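Notebook, November. Sourdough starter trials, continued (kitchen bench at Inlow)

Picked up again at 7:40 this morning and the rye jar had gone mad overnight! It climbed right over the rubber band and pushed the lid up. I fed all the jars at the same ratio last night, so the difference has to be the flour. Vaida, you were right about the stone-ground stuff and I owe you a loaf.

Starting weights: 20 g old starter, 100 g flour, 100 g water for every jar. Water from the filter jug, left out on the counter first. I forgot to do that for the Gosling white, so treat its number with suspicion.

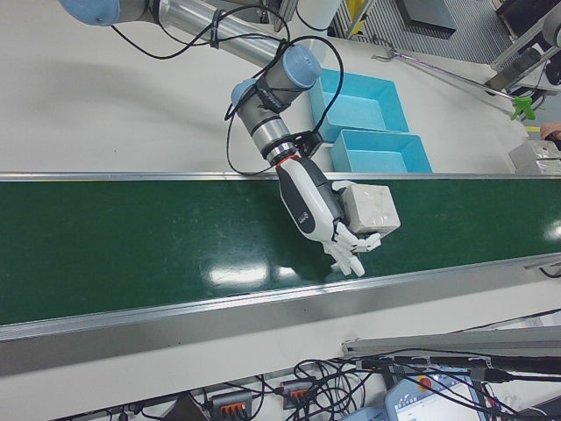 The smell is the best part of this so far. Rye is all green apple and a bit of yogurt. The whole wheat is milder, more like wet hay (I mean that kindly). Gosling white hardly smells of anything yet, though there are bubbles all down the side of the glass and I think it will get there by tonight.

Dinesh asked whether I'm stirring too hard. Possibly. I switched to a chopstick and a slow fold for the noon feed and will stick with it through the week so we can compare.

Noon feed done. Rye peaked at a little over 11 hours, then dropped. Whole wheat still rising when I looked. Float test: rye floats beautifully, whole wheat sinks and then sort of thinks about it, white sinks.

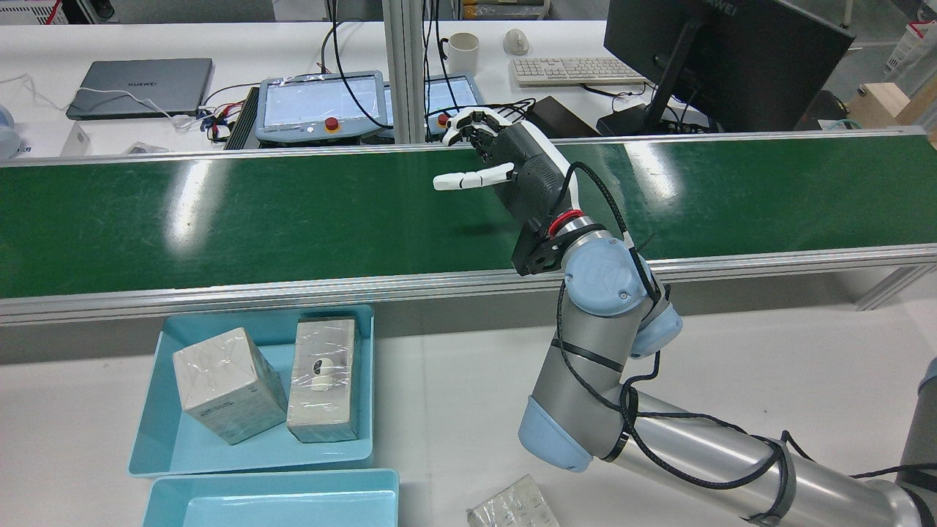 Baked one small loaf from the rye discard, just to see. Cold oven start, lid on, no scoring. It spread more than I wanted but the crumb is lovely, open near the top and tight at the base, and the crust crackled on the rack for ages. Maureen had two slices with butter and wants the recipe, which at this point is "whatever was in the jar."

Dough weight going in was 299 g. I'd like to go bigger next time and hold back some of the water. Callum swears by a pinch of malt. Willing to try it, but only after the white jar wakes up, or I'll never know what did what. 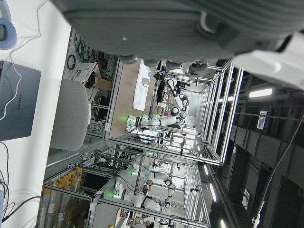
Laptop on the desk, cables and all.

To do: relabel the jars (the ink rubbed off the whole wheat again), buy more rye, ask Neville if he still has the long proofing basket. Next feed 9 pm.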